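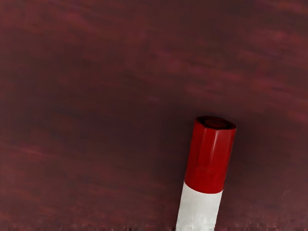
Most of the advice on this page comes from people teaching a simulated robot arm to pick things up, put caps back on things and generally tidy a bench that doesn't exist. Bronisława Czerwiński and I have been at it since July, and along the way we kept noticing that whatever helped the policy also helped the workshop and the kitchen, where the benches do exist and are worse. Take red caps on dark red-brown surfaces. In the render the white body stands out from the tabletop with no trouble at all, while the cap is the same family of color as everything behind it and has to get by on its shine. A person rummaging for a glue stick at 10 p.m. has the same problem, plus a mood.

The tips are in the order we learned them.

## Put light things on dark, dark things on light

We trained on 3974 simulated pickups, with the tabletop color changing between runs. The worst results came when the top of the object matched the top of the table. The gripper went for the part it could make out and grabbed low, and a low grab tips a tall thin thing over.

At home the fix costs the price of a tray. I have a pale one for dark things (drill bits, black screws, vanilla pods) and a dark one for light things (chalk, candle stubs, that one garlic clove). If you can only have one, get a dull mid-gray. It flatters nothing and hides very little.

## Grab by the body, never the cap

The policy loved caps. A cap is usually wider and shinier, it sits at a handy height, and it's often the only part of the object with any personality. It also comes off. When we scored every lift, the arm that had been rewarded for touching the object anywhere did well right up to the moment the body stayed on the table.

We changed the reward so that only a grip below the cap line counted. Out of 66 test lifts after that, 2 ended with the cap in the air and the rest of the object left behind. I've applied the same rule to soy sauce, wood glue and paint pens with similar success, apart from the soy sauce.

- Store bottles so your hand meets the body first. A shallow bin does this badly. A rail or a row of jars does it well.
- If a cap is loose, wrap one turn of masking tape around the seam. It peels off clean for a month or so, and after that it's part of the family.
- Never carry anything from the Druser cabinet by its lid. The varnish lives in there.

## Clean up the shadows

A single lamp off to one side puts a dark band down the other side of whatever you're working on. Our early policy treated that band as part of the object and closed its fingers too wide. Bronisława's answer was to move the lamp at random during training – 16 positions, some of them silly – until the arm stopped caring where the light was.

You can't randomize your kitchen sixteen ways, or you can, but people will stop visiting. Use two lamps, one on each side, slightly above eye level. Mine are a pair of Fillano clip-ons, and the left one sags. For chopping, keep the brighter lamp on the side opposite your knife hand, so your hand isn't shading the cut.

## Practice on a boring version first

Low-detail surfaces did better in training than we'd guessed. We had one tabletop with lovely sharp wood fibers and another that looked as though someone had wiped the grain with a wet sleeve. The arm trained on the smeared one coped with new tables about as well as the other, and the runs finished sooner. Sobczak, the bench we check everything on, is real beech with real burns in it, and neither policy has complained.

So: if you're learning a new joint, cut it in scrap pine with no figure. If you're learning to pipe, pipe instant mashed potato onto a baking sheet and scrape it back into the bag. Save the walnut and the ganache for when your hands have stopped thinking.

## Write down the failures while they're fresh

We keep a plain text file called Clesska, after a folder nobody will own up to naming. Each failed grasp gets one line: what it reached for, where the fingers landed, what fell over. The lines that say "slipped" have been useless to us. The ones that say "landed on cap, thumb side, lamp left" got the reward fixed.

The kitchen version is a pencil on a string by the stove. "Bread bad" will teach you nothing in a month. "Bread flat, dough felt cold, moved it off the windowsill at noon" might. I have one entry that reads only "no" and I would pay good money to know what I'd cooked.

## Still open

Two objects side by side, both tilted, both red on top. The policy picks the gap between them with great confidence. So do I, most mornings, reaching for the jam. Bronisława wants to try a second camera viewpoint next, and I want to try a shelf.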